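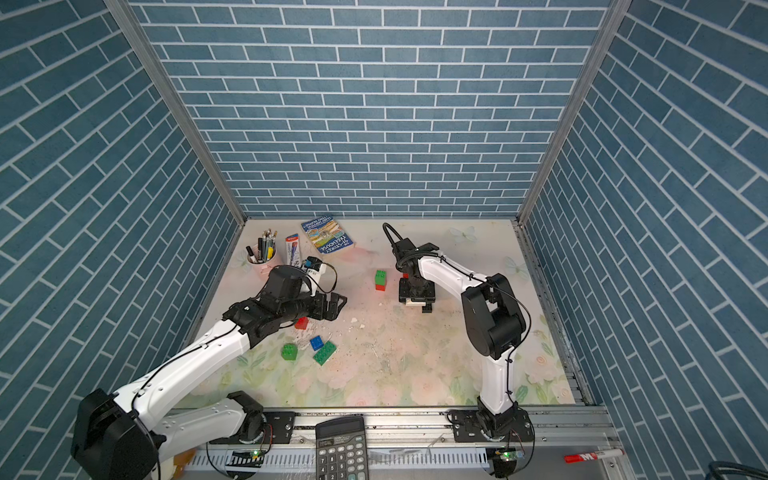 Dale's two arms, the evening the blocks came out.

Dale Bergeron had promised his granddaughter a castle by May, and he was a man who kept his promises, though he tended to keep them the long way around. She was 3, and she would gladly have taken a castle built by hand. Dale had bought two arms instead (well, the pieces of two arms), and he carried them down to the shared workshop in Almont in so many boxes that Shirley Boychuk asked if he was moving in.

"Only until the castle's up," he said, and Shirley, who had heard that sort of thing from him before, went and put the kettle on.

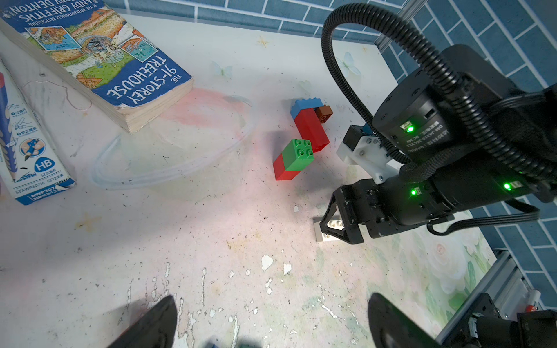
Almont Shared Workshop, Fiction Circle

By suppertime he had both arms awake, their little green lights glowing, and he was talking to them the way he used to talk to his old dog, low and steady and full of praise. "Easy now, Lefty. Let your brother work." Shirley brought her tea over and asked whether Lefty had read the treehouse book yet, and Dale told her, quite seriously, that they were saving it for bedtime.

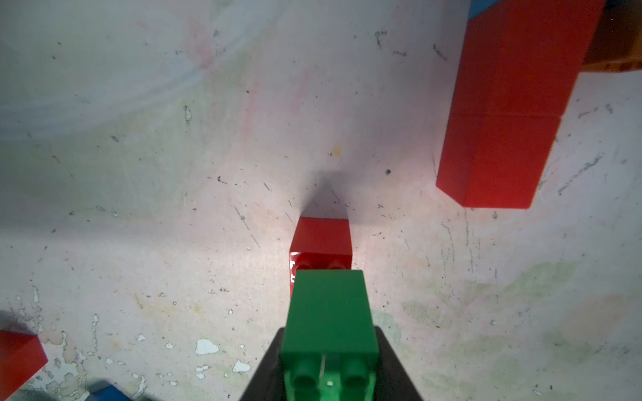 Shirley had never cared for machines, not since the bread maker, but she did care for Dale, and she pulled up a stool meaning to stay 10 minutes. She was still there when her tea had gone stone cold. The gripper had hold of a green brick, upright, with a small red one standing just past it, and she found she was holding her breath like a girl at the circus. "Is that the gate?" she whispered.

"That's the gate," said Dale, who was 71 years old and whispering too.

She reached over and patted his sleeve, and then she asked him which bit was going to be the moat.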